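# Forty Minutes with a Screwdriver and a Very Patient Gripper

*What it takes to keep one small picking cell going, from someone who was let loose on it for a day*

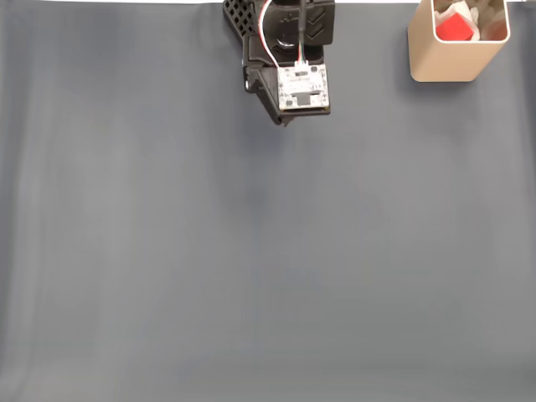 *The gripper over its grey work surface, circuit board facing out, with the red cube in its bin at upper right.*

I'd been in Senthil Nair's workshop in Nendonthorpe for maybe three sentences of small talk when he handed me a screwdriver and told me the left finger was mine. I write about machines for a living, mostly big ones, the sort with yellow fences and a siren. I had come to see how a small cell gets looked after, and I'd pictured myself standing politely to one side with a notebook. Senthil doesn't really do that with visitors!

The cell is called Goruda. I asked what it meant and he said it was what his daughter called the first arm they owned, and the name stayed when the arm didn't. Its job is simple to say and annoying to do: pick a small thing up from one place, put it down in another, and do it again until somebody wants the bench back. They use it for trying out finger shapes before the good ones go to a packing firm over in Fivencombe, so the gripper gets taken apart far more often than any sensible gripper would.

It's a homely bit of gear up close. Black plastic, a lattice panel at the side, a housing with two little chevrons pointing down, and the circuit board right there on the front where you can get at it. I liked that board straight away. On most of the machines I visit, the electronics live in a locked cabinet behind a laminated sign, and you need a permit to breathe near it. On Goruda you just bend down and look.

**First, the cable**

Senthil starts every service with the wiring, before he's touched a single screw. There's a connector at the top edge of the board, small and white, and a red and white pair of wires curves down into it. He runs a fingertip along the curve and watches the plug while the arm moves slowly through its reach.

"If the plug moves, the curve's too tight," he said. "If the wire catches on something, it's too loose. You want it bored."

I have been thinking about bored wires ever since. He had me try it, with the arm creeping along at its teaching speed, and on my first go I looked at the wrong end of the wire entirely (I was watching the lattice, which is quite hypnotic when it moves). On the second go I caught it: a tiny tug at the plug when the wrist rolled all the way over. He powered down, eased a bit more slack through from above, powered up, and we did the whole slow roll again. No tug. He wrote it in the log, a fat spiral-bound thing that was up to page 117 and smelled faintly of coffee.

**Then the fingers**

The fingers are where the wear is. They're angled brackets that come down to a point, and the point is what has to meet the work, so a little bit of rounding there makes a big difference to how the thing grabs. Senthil prints them in batches and keeps the old ones in a biscuit tin, in order, so he can see how a shape ages. I thought this was a bit much until he tipped the tin out and lined up a row for me, and I could follow the tips going from crisp to mushy like a set of used pencils.

Swapping one is a matter of a few small screws, and the trick is all in the tightening. My instinct was to do up the first screw good and hard and then carry on to the next. He let me do it, bless him, and then asked me to close the gripper by hand. The finger sat crooked. Only a hair, but you could feel it meet the other one wrong.

So out they came again, and I learned the proper way: all of them in, all of them barely snug, close the fingers so they find each other, *then* tighten, a bit at a time, going back and forth. Anyone who has changed a car tyre knows this already. I have changed several car tyres and it didn't cross my mind.

The whole swap took me 40 minutes. Senthil didn't say what it takes him and I was careful not to ask.

**Telling it where it is**

New fingers mean the machine's idea of where its fingertips are is now slightly wrong, so the next job is to bring it down over the work surface and teach it the height again. The surface is a plain, smooth blue-grey and they keep it that way. Senthil had a patterned covering once and spent most of a February chasing faults that went away when he changed it. He's still a bit sore about that.

You bring the gripper down in small steps until a slip of paper between fingertip and table just starts to drag. Then you back it off a touch and save the number. Işık, the other half of the workshop and the one who writes the software, wandered over for this part with a mug of tea and a strong opinion. She thinks the paper test is daft and wants a proper touch probe. Senthil thinks the paper has never let him down and costs nothing. I gathered this conversation has been going on for years, and they both seemed to enjoy it a great deal.

Işık did win one point. Her routine checks the height at several spots across the table and complains if they don't agree, and it complained. A crumb of old plastic had got under the covering near one side. I'd never have found it with my slip of paper, and Senthil went a bit quiet while he lifted the corner and flicked it out.

**The cube in the cup**

For the test they use a bright red cube and a beige cup-like bin with crumpled white tissue in it. The tissue is Işık's touch. A cube on a flat floor is easy to pick, she says, and it teaches you nothing about your fingers. In the tissue it sits tilted, with a corner up, and the gripper has to deal with whatever angle it gets.

The full test is 400 picks. You don't stand and watch them all, though I did watch a good many, leaning on the bench with my own mug by then. There's something very soothing about it. Down, close, lift, across, and back the other way. When one misses, the arm goes through all the motions of carrying a cube it hasn't got, and I found myself feeling terribly sorry for it.

We had 358 clean ones. I was thrilled, and Senthil plainly wasn't, so I stopped being thrilled and asked what was wrong. He scrolled through the misses and most of them had come in the first stretch, bunched together, with the finger slipping off the same face of the cube. His guess was that my finger (he did call it my finger) had settled a little as it went. He put the screwdriver on it and got a small turn out of one of the screws, which I felt in my stomach.

"Everyone's first one settles," Işık said, and topped up my tea.

Senthil had me write the entry in the log myself: finger changed, slack added at the connector, crumb removed, height taught, one screw nipped up after the run. He read it over, added the word *visitor* in brackets, and set the whole 400 going again from the top. I had a train to catch, so I left them to it with the arm already swinging back towards the cup and the two of them arguing over the touch probe.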